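放射科的结构化报告数据怎么从PACS里批量导出来做质量改进?附带DICOM SR解析的疑惑

Shengli Xu
发表于影像信息学互助区 · 5月

大家好!我在一家中等规模的医院做影像信息这一块,科里今年终于决定把胸部CT的辐射剂量好好管一管,我高兴得不行,因为这件事我念叨了好几年了。现在轮到我把想法变成能跑的东西,结果一上来就卡住了,所以来请教各位。

先交代一下环境。我们的PACS前面有一个网关,叫Hultis,负责接收各台设备发过来的图像和剂量报告(就是Radiation Dose Structured Report,下面简称RDSR)。RIS是另外一家的,检查号和PACS里的Accession Number是对得上的,至少理论上对得上。科里一共有3台CT,两台比较新,一台是老机器,老机器只会发一张截图形式的剂量页,不会发RDSR。

我想做的事情听上去很简单:把一段时间里所有胸部CT的CTDIvol和DLP拉出来,按检查方案分组,看分布,再找出明显偏高的那些,拿去跟技师一起讨论。我先用C-FIND查了一批做试点,返回535个检查,然后再对每个检查发C-MOVE,只要SR序列。问题就来了:

第一,真正拿回来的RDSR比检查数少了一截。老机器没有RDSR我是知道的,可是把老机器的检查扣掉以后还是对不上。我翻了翻,发现有的检查里RDSR明明在PACS的网页端能看到,C-MOVE却没有取回来。

第二,解析。我用Python读SR,里面一层套一层的Content Sequence,我写了个递归函数去找CTDIvol,能找到,但是有的检查会找出两个值,有的会找出五六个值,定位像的也混在里面,还有造影剂跟踪的那种反复扫同一层的,CTDIvol高得吓人,一放进去整张图都歪了。

第三,方案名。同一个“胸部平扫”,两台新机器上有好几种写法,有中文有英文有缩写,还有后面带技师自己加的字母的。我现在用正则硬凑,凑得自己都不敢看。

有没有做过这个的朋友,能不能说说你们是怎么理顺的?我不怕麻烦,也愿意自己写代码,就是想少走点弯路。如果有人对老机器那种截图剂量页做过文字识别,也特别想听听!

补充一句,数据都在院内,不出内网,导出前会去标识。伦理那边已经按质量改进项目报备过了。

Signe Bakke
资深会员

太好了,终于有人问这个!剂量数据是我觉得影像信息里最适合练手、又最容易看到成效的一块,我当年也是从它开始的,所以写长一点,你挑着看。

先说C-MOVE少东西。你的查询是在哪一级做的?很多人会在Study级查到检查,然后在Series级按Modality等于SR去过滤,接着移动。这里有几个坑。

一个坑是SR不只有剂量报告。测量结果、关键图像说明(那个是KO,不过有的系统会乱标)、各种AI软件发回来的结果,都可能挂在SR下面。反过来,有的网关会把RDSR的Modality改掉,或者在转发的时候建了一个新序列,把原来的标识丢了。所以我建议你别只看Modality,在Image级把SOP Class UID也查出来,RDSR用的是X-Ray Radiation Dose SR这一类,另外还要留意Enhanced SR和Comprehensive SR,个别设备早年的软件会把剂量报告塞在那里头。判断到底是不是剂量报告,最后还是要看根节点的概念名和模板标识,CT应该是TID 10011那一套。

另一个坑是表示上下文协商。你的接收端(就是C-MOVE的目的地那个SCP)有没有声明支持这个SOP Class?如果你是照着教程抄的,很可能只加了CT Image Storage和几个常见的存储类,RDSR根本没在里面。PACS发过来一看对方不收,就记一个失败的子操作,然后继续往下走。你那边看上去一切正常,就是少东西。去看C-MOVE响应里的失败子操作数,别只看最终状态!这个数字如果不是零,十有八九就是它。我头一回碰到的时候查了整整两天网络,最后加了一行代码就好了,又气又想笑。

还有一个坑,是时间。RDSR通常在检查结束、技师在设备上点了关闭以后才生成发送。要是病人做完平扫,隔了一阵又回来补扫,有的设备会生成第二份,里面是累积的内容;有的会生成第二份但只含新增部分。你如果按检查去重,只留一份,要先弄清楚自己的设备属于哪一种。方法很土也很好用:拿模体在每台机器上各做一次“扫一下、关掉、再打开、再扫一下”,看生成的报告长什么样。一个午休就能做完,做完心里特别踏实。
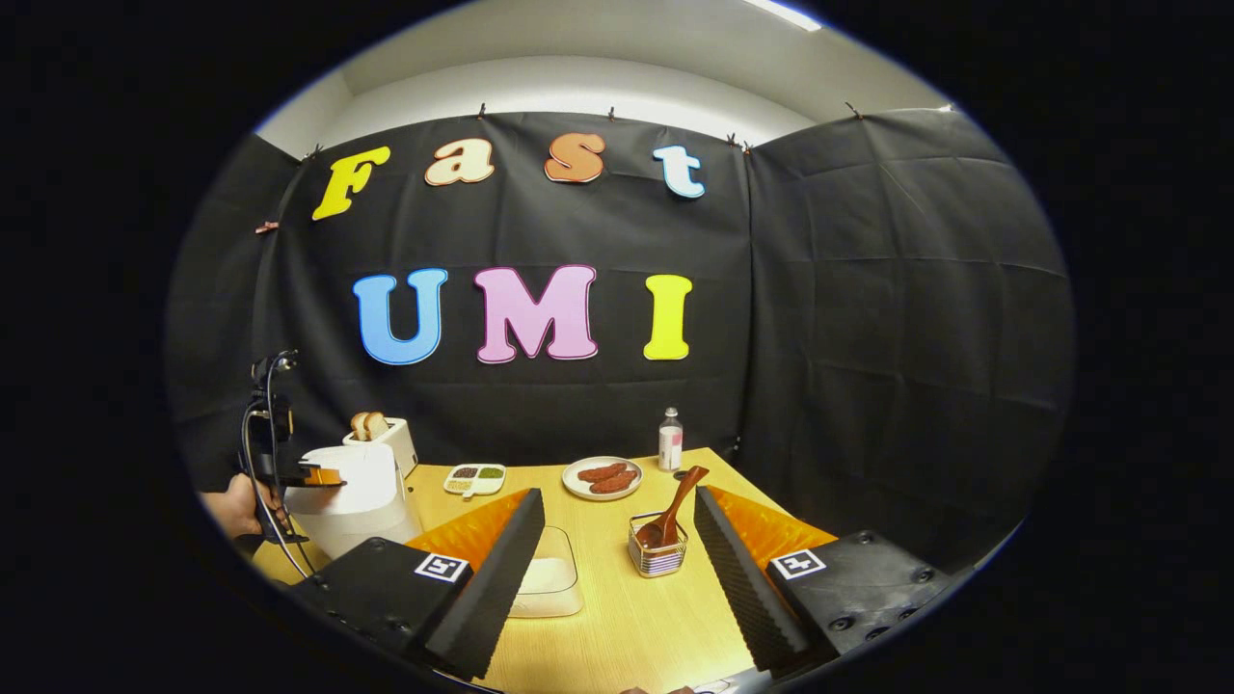

再说解析

你现在是“在整棵树里找CTDIvol”,这个思路要改一下,应该先找容器,再在容器里找值。CT的剂量报告里,每一次照射是一个叫CT Acquisition的容器,检查总的累积值在CT Accumulated Dose Data那个容器里,DLP Total就在后者。所以步骤是这样:

先走到根节点下面,把累积容器拿出来,读DLP总值和照射事件总数,存成一张“检查表”。

然后把每个CT Acquisition拿出来,一个容器对应一行,存成一张“照射事件表”。每一行要有照射事件UID、采集协议名、目标部位、采集类型、扫描长度、平均CTDIvol、DLP、模体类型、管电压、最大管电流和平均管电流。

两张表用检查的UID连起来。照射事件UID用来去重,前面说的累积式重复报告,用它一去就干净了,这真是这个标准里我最喜欢的一个设计!

采集类型这个字段特别有用,你混进来的那些东西大部分靠它就能分开。定位像是Constant Angle Acquisition,直接排除。造影剂跟踪一般是Stationary Acquisition,就是床不动反复扫的那种,也单独放一边。剩下的螺旋和序列扫描才是你要拿来画分布的。要注意有的厂家把跟踪标成序列扫描,那就再加一个条件,看扫描长度,长度特别短而CTDIvol又特别高的,多半是它。阈值你自己拿数据看一眼再定,别抄我的。

模体类型也别忘了。胸部一般是32厘米体模,头部是16厘米,同一个人在两种模体下的CTDIvol差很多,放在一起画就没有意义了。我们有一回发现某一组胸部的数值是别人的将近一倍,大家紧张了半天,后来发现是协议从头部复制来改的,模体类型忘了换。剂量本身没问题,协议设置有问题,这也算是个收获嘛。

代码我就不整段贴了,说一下结构:写一个函数,输入一个节点和一个概念编码,只返回直接子节点里匹配的那些,不递归;再写一个函数按路径一层层往下走。这样你永远知道自己站在哪一层。匹配的时候用编码值加编码方案(比如113830加DCM),不要用中文或者英文的Code Meaning,那个文字各家写得五花八门。数值后面跟着单位编码,一起存下来,我见过一次把mGy和mGy.cm读串了的,图画出来非常漂亮,就是错的。

至于把东西存哪儿,我们用的就是一个普通的关系数据库,表不多,跑得飞快。一开始别想着上什么大平台,先让它每天晚上自己跑起来,早上你一来就能看到昨天的数据,那种感觉真的会上瘾!

Dennis Ackroyd
会员

楼上写得真全,我收藏了。我补一点不同的,我这边是小医院,没有人手写代码,用的是一个叫Eklund的剂量收集程序,网关那边直接加一条转发规则,凡是SR就抄送一份过去,不用C-MOVE。新的数据省心,老的数据还是得补拉。

你说的方案名问题,我们是直接用检查代码分组的,就是RIS里开单的那个代码,不看设备上的名字。我觉得够用。

老机器嘛,我们是让技师手抄DLP到RIS里,抄了6个月,后来机器换掉了。不是什么高明的办法,能用。OCR我没试过。

Randi Aasen
会员 · 影像技师转信息

看到有人在认真做剂量,好开心,赶紧来回!Signe把拉取和解析讲透了,我就讲方案名和老机器,还有一点点跟同事打交道的心得。

方案名我跟Dennis的看法有一点不一样。用开单代码分组确实最省事,可是开单代码说的是医生想要什么,设备协议说的是技师扫了什么,这两个经常对不上。开的是胸部平扫,扫的可能是低剂量筛查,也可能是高分辨,还可能顺手把上腹也带进去了。混在一组里,分布会出现两个峰,你会以为是机器之间的差别,其实是两种检查。我的建议是两个都留:检查级用开单代码,照射事件级用协议名,中间建一张对照表。

对照表这件事,千万别用正则去硬凑(我也凑过,握手!)。把所有出现过的协议名去重,导成一张表,按出现次数从多到少排,旁边空一列,填你们科自己定的标准名。你会发现排在前面的少数几个名字就盖住了绝大多数检查,后面一长串都是只出现过一两回的怪名字。前面的一个下午就能填完,后面的归到“待定”,每周看一眼新冒出来的就行。程序里只做查表,查不到就进待定,不要猜。这样哪天有人问你“为什么这例算在这一组”,你能指着表里那一行给他看,大家都服气。

标准名可以参考RadLex的Playbook,现在跟LOINC合在一起了,胸部CT平扫、增强这些都有现成的编码。一开始不一定要用全,但是对照表里留一列给它,将来想跟别的医院比的时候会感谢自己的。

然后是源头。对照表建好以后,拿着那张按次数排的清单去找CT组长,一起把设备上的协议清理一遍。我们当时光是胸部就有一堆没人记得是谁建的协议,有的是工程师装机时留下的测试,有的是几年前某个课题用完没删的。删掉、合并、统一命名,做完技师们比我还高兴,因为列表短了,选错的也少了。这一步最好放在你画第一张图之前,或者至少同时做。

老机器的截图剂量页可以做OCR,而且比想象中容易!因为那张页面是固定版式,字体固定,位置固定,背景是黑的字是白的,对识别来说是很友善的。它一般是Secondary Capture,单独一个序列,序列号往往也是固定的,很好挑。我的做法是这样:先把图放大,再二值化,按表格的列切开,逐列识别,每一列只允许对应的字符(数值列只允许数字和小数点)。识别完做校验,各行DLP加起来要等于页面底部的总DLP,CTDIvol乘以扫描长度要跟DLP大体对得上。校验不过的不入库,放到人工看的文件夹里。最常见的错是小数点丢了,12.5变成125,加总校验一下子就能抓出来。

有两件事提醒一下。一是去标识的时候,截图页的像素里头常常带着病人姓名和编号,光改DICOM头是不够的,要把上面那一块涂掉再存,或者干脆识别完就不留图。二是有些机器病人扫的序列多了以后,剂量页会有第二张,别漏掉。

最后是怎么拿出去讲。第一次开会千万不要放按技师排名的图!我做技师那些年最怕的就是这个。先放按协议的分布,中位数和四分位都画上,再挑几个偏高的病例大家一起看图:是不是病人体型大,是不是没摆在中心,是不是手臂没举起来,扫描范围是不是往下拖得太长。说到范围,把扫描长度也画出来,很多时候DLP高跟机器参数没有关系,就是扫长了。我们第一轮改进就只改了这一条,做了一张范围示意贴在操作台旁边,后面的数据当月就看得出变化,大家一下子就来劲了。

还有,体型一定要考虑。有条件的话算一下SSDE,需要病人的有效直径或者水等效直径,可以从定位像或者横断面图像里算。要是暂时做不了,就先用体重分层,体重在RIS里常常是空的,那就从检查登记那儿补起。

你们那两台新机器是同一个厂家吗?如果不是,自动管电流的“噪声指数”和“参考毫安秒”两种思路不一样,比较的时候要分开看。

Shengli Xu
提问者回复

三位太厉害了,我今天一到办公室就照着试,先来报个喜!

C-MOVE的事情就是Signe说的那样,失败子操作数一打印出来全是红的,我的接收端没有声明RDSR那个SOP Class。加上去以后重新跑,少掉的基本都回来了,还剩2个检查没有,我去设备上查了,是技师当时没有点关闭,报告压根没生成。

解析也按两张表重写了,不递归以后代码短了一大半,看着真舒服。定位像和造影剂跟踪都按采集类型分出去了,其中一台新机器果然是把跟踪标成序列扫描的,加了长度条件就好了。

协议名去重以后的清单我已经打印出来了,明天下午跟CT组长坐下来一起过。Randi问的机器,两台新的不是一个厂家,自动管电流那一段我回去好好读一下说明书。体重字段我也看了,空的占多数,准备跟登记处商量。

OCR我打算放在下一步,等协议清理完再弄,到时候大概还要来问二值化阈值的事。Dennis说的转发规则我也问了网关的工程师,Hultis可以加,以后新的数据就走抄送,补拉只用来填历史。

Signe Bakke
资深会员

恭喜恭喜!那两个没有生成报告的检查别丢掉,在检查表里留一行,标成“缺报告”,每月统计一次缺报告率。它本身就是一个很好的质量指标,而且技师们一看就知道该怎么改。阈值的事到时候另开一帖吧,方便后来的人搜。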